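3.2 Keeping the cell in working order

Much has been written about what two-armed cells can learn to do, and rather less about the small daily attentions that keep them able to do it. We give some room to the second matter here, in the hope that it spares another laboratory a few long afternoons. The cell at Kukum, which we call Plimora, had completed 1,655 sessions by the end of July, and most of its stoppages came from cables and loosened grippers.

Our routine has settled into two parts. Before every session the operator moves each arm by hand through its full reach, feeling for any stiffness at the wrist, and then runs the homing script from the Katadance software. Every 9 sessions the grippers are taken off, their finger screws are tightened afresh and the camera mounts are checked against a printed card. We began with an interval of six, following the method of our earlier Lindqvist cell, but found so little amiss that we lengthened it – and we have had no cause to regret this.

Cables deserve a word of their own. In the first four weeks we tied them tightly to the upper links, which looked very tidy indeed and pulled two connectors loose. We now leave a generous loop at each shoulder and tie only at the motor housings.

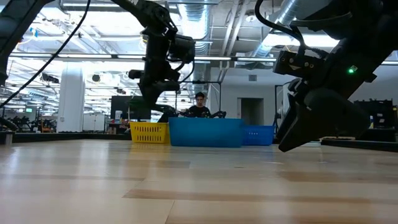
Figure 4. The cell with both arms over the table and the containers at the far side.

Homing faults are the commonest thing a newcomer will meet, and they are seldom as serious as they look. We ask the operator to leave the power on, read the lamp on the motor module and only then reach for the manual. A steady green, the colour glowing on the nearer arm in Figure 4, means that the module has power and has found its zero, so the fault should be sought further down, at the gripper. The loops of wire higher up on the same arm are worth a look as well, and we like to follow them with a finger, once the motors have been released, before taking anything apart.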